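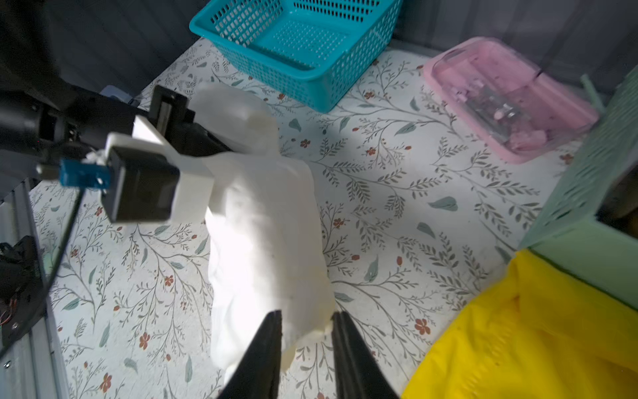

Both arms on one white cloth, with the yellow one waiting its turn on the right.

Rags, Robot Arms and a Pinched Thumb: What I Do Differently Now

Posted 25 December 2019

Merry Christmas to everybody who is hiding from relatives in the workshop! I promised a safety page after my grumbling last time about the pinched thumb, so pour yourself something and I'll tell you the whole sorry story, with the tips mixed in wherever they belong.

For new readers: I have a pair of small hobby arms on the bench and I've been teaching them to handle cleaning cloths. Picking up, passing over, folding (badly). The program I run them with is called Orby and I mostly like it. Cloth seemed like the safest thing in the world to start with. It's soft, it doesn't shatter, it doesn't roll off the table. I was so pleased with myself for choosing it.

What went wrong

I had one arm holding a rag and the other one coming in to take it. The rag got wound up in the jaws of the second arm, and the motor kept on pulling against it. I heard the whine, I knew that whine, and I did what you'd do with a stuck zipper. I reached in and tugged. The cloth came free all at once, the jaw snapped shut on the side of my thumb, and I said a few things the dog hadn't heard before. No blood, but a fat purple nail that has lasted most of December.

Then, while I was running my thumb under the faucet, I left the power on. Yes, I know. The motor sat there straining at a scrap of cloth for 17 minutes, and when I came back there was a hot plastic smell you could have followed from the driveway.

Cut the power first

Pressing stop in the program is fine for a pause. It didn't help me with a jam, though, as my arms go on holding their position after a stop, and a motor that's holding is still pushing. So now everything on the bench plugs into one power strip with a big rocker switch, and the strip is screwed to the front edge of the table where I can slap it with either hand. Best few dollars I've spent all year. Before you flip it, put a folded towel under any raised arm if you can do it from well outside the jaws, because when the power goes, the arm drops. Mine put a nice dent in the table before I learned that one.

Getting a rag out of a jaw

Power off, plug out. Wait a bit if the motor is warm. Then open the jaw by hand, slowly, and if it fights you, leave it alone and snip the cloth instead. A rag is a rag. I use blunt-ended scissors and work from the loose end inward, and I pick out the last threads with tweezers. Don't yank! Yanking is how fibers get dragged down behind the jaw and into the joint, and then you're in for an evening with a tiny screwdriver.

Fluff is the sneaky one

I used to think of lint as a laundry problem. Wrong. Little tufts of white fiber will hang on anywhere there's a corner or a fastener, and cheap cotton sheds like a cat. When I opened up the jammed arm I found a gray felt doughnut packed in behind the jaw, and I suspect it had been growing for weeks. These days I wash new cloths twice before they go anywhere near the arms, trim off loose threads at the hems, and go over the joints with a dry paintbrush when I pack up. Please skip the compressed air if yours is an open design like mine. All I managed to do with it was blow the fluff further in.

Satiny cloths are a different animal. They hardly shed, but they slither, and a jaw that loses its grip goes hunting for a new one. I run those at the slowest setting and keep my hands in my lap.

Cables and bits

Check where your cables hang before each session, with the arms moved through their full reach by hand, power off. A loop that looks perfectly tidy at rest may be exactly where an elbow wants to go. I leave a soft curve with some slack and tie it down at the end nearest the base.

Loose hardware goes in a tray with sides. I lost two screws into the folds of a cloth once and heard one of them go crunch. Push the trays and baskets back against the walls too, so that if an arm does swing wide it has a bit of room first.

Set a limit, if your program has one

Orby has a force limit on a slider that goes up to 1000, and out of the box mine was set nearly at the top. I've dropped it to 300 for cloth. It picks up a dish towel just fine at that number, and when something snags the jaw simply gives up and sulks. Your numbers will be different, so start low and creep up with an old sock.

Other small things

Take off rings and bracelets, and roll up your sleeves. Tie your hair back, I mean it.

Keep the mat flat. A ruck in the fabric gets pinched along with the rag, and then the whole table covering starts traveling.

If you smell hot plastic, unplug it and let it cool with the lid of your curiosity firmly shut. I burned a fingertip checking.

The replacement motor is on order and I'm told it will be a couple of weeks with the holidays. Once it's in I'll write up how I cleaned the old felt out of the joint, and I still owe you the page on getting candle wax off a workbench.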